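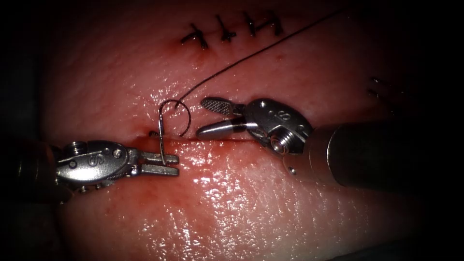
My gallbladder and I parted ways in March, and what I mostly remember is the paperwork. Four of the forms asked for my mother's maiden name. One asked whether I had ever lived on a farm.

Then came the bill, or rather the first of 3 bills, for $1399. I called the number printed at the bottom and got a pleasant man named Teodor Moen, who told me I should have received a different one, for $1677, and would I like to pay that instead. I said I would not. He said he understood, and put me on hold to a flute.

My neighbor Ornella brought soup the first night home. Low fat, on doctor's orders, so it tasted like a warm pond – but she stayed until I finished it, and she did my recycling. Jamie Oakley from work sent a fern.

For two weeks I wasn't allowed to lift anything heavier than a gallon of milk. I got very good at saying this in a brave voice near laundry. I also read half of a long novel about Norwegian shipping and have no plans to read the other half.

The bill is still under review. The fern is doing fine.

3 comments | Share this post

Recent posts
The dentist has a podcast now
Moving to Seminley with one good chair
A fair hearing for cottage cheese

Contact | Back to top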